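Filed under: Finishing & Refinishing / List Archive

Emanuel Matei wrote:
> I've got my grandmother's old kitchen table down to bare wood
> and now I'm scared to touch it. Oil or varnish? The kids eat
> at it every day. Also, the leaf has a wild wavy patch that
> looks nothing like the rest. Should I sand it more?

Emanuel, please don't sand that patch any more! You've got the best part of the board there. Wavy grain shows up where the saw caught the growth rings at a shallow angle, or where the tree did something odd around a branch, and once you get finish on it the whole area wakes up. I did a table for my sister in May with a patch like that at one end and it's the first thing people put their hands on.

On oil or varnish, I've gone back and forth for years, and for a table with kids I'd go with a wiping varnish. I used Preline satin on the last two, thinned a little for the first coat, three coats after that, a light rub with a gray pad between them. You lose a bit of that just-oiled look but you stop worrying about every spilled glass of milk. If you do go with oil, Filip (the one in the square tin, from Sternov) goes on beautifully and smells like oranges, only you'll be re-doing it every few months and I know how my own promises go on that front.

Whatever you pick, test it on the underside first. All of it, the stain too if you're using any! Warm tones can jump a long way toward orange under a clear coat, and I'd want to know that before I'd done the top.

One more thing, sheen. Gloss fights with busy grain. You get a big pale patch wherever the light lands and the pattern disappears under it. Satin still does it some, from a low angle, but you can live with it.
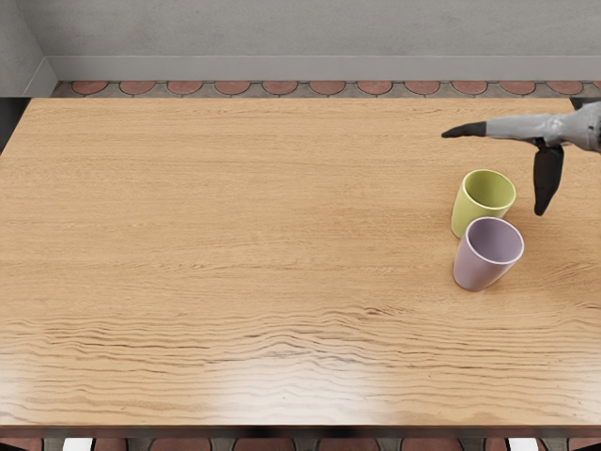

Honey-orange top, wavy grain toward the front, and the glare I mean.

Clamp the leaf flat while it dries if your shop is as damp as mine. And wipe the edges twice, the end grain drinks the stuff. I went through most of an Erkell rag box on one table and loved every minute.

What wood is it, by the way? Oak? Ash? Send us a picture once the first coat is on!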